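By the time we got to the hut at Liritz I'd gone off Carmela completely. She'd promised me a gentle walk, 2 hours at most, and it had been five, all of it up. "Nearly there," she kept calling back, the liar!

The hut keeper was a woman called Korkor Gyamfi, who took one look at my boots and put the soup on. I could have married her. She said we were at 3661 metres and that I'd probably sleep badly - everyone did the first night.

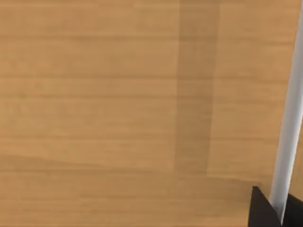
I did sleep badly. At four in the morning I gave up, pulled on every sock I owned and went outside to sulk (properly sulk, with a blanket). Carmela was already out there on the step, shivering, with the flask.

"I was going to say sorry," she said, "but then the stars came out and I forgot."

I held out my cup. I'd been planning a speech since the second river, and I couldn't remember a word of it.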